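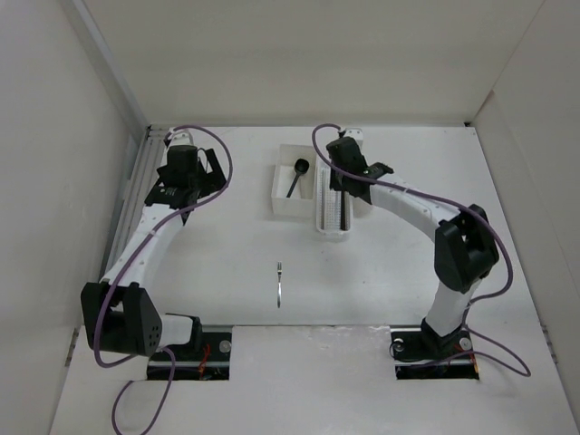 Notebook, September, equipment planning for the second cell

Good meeting with Zane Stankevičius this morning, and I think we can get a second two-arm cell out of this budget if we're careful! Writing it down before I lose the thread.

Where we are. Tilten want 307 for each spare set of gripper fingers, delivery in 10 working days. I'd like two sets on the shelf before we start longer runs. Zane thinks one will do. We'll argue it out when the wear figures from Laltbridge come in.

Arms: the big line, and Nazareno Palumbo has it with purchasing already. Same model as now, please, please. Every script we have assumes it, and so do the base plates and the cutouts in the table.

Enclosure: Floltaneck will do the white panels again, up to 1000 with the rails fitted. Must ask if they can make the top in one piece this time. Also ask about a matt finish.

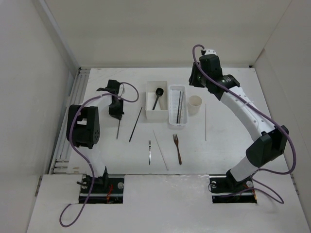 Props get their own budget line this time, and I'm really pleased about that. Last year they came out of the tea money, more or less. The sorting task needs more variety than I'd allowed for. Chopsticks are the fussy ones, and I'd put a good share of the money there: a thin whitish one on the white top is very hard to pick out, so for the new cell I want either a darker surface or a full set in dark colours. Probably both, and compare. Forks are easier to buy for. The slim silver one and the bigger reddish brown one are different enough to be a proper test, and I'd happily add a third with a fat plastic handle. Baskets with holes, two more, same narrow shape.

Cables. The purple ones do the job but I'd love some decent guides along the links for both cells. Tang have clip-on ones in the catalogue, 1000 to a box, which is ridiculous for us. Zane will ring and see if they'll split a box.

Still to do:
Quote from Floltaneck in writing
Check the floor sockets by the window, the second cell needs its own
Ask Nazareno if props can go through on the card
Measure the doorway (again)

Zane back at half past two with the revised sheet.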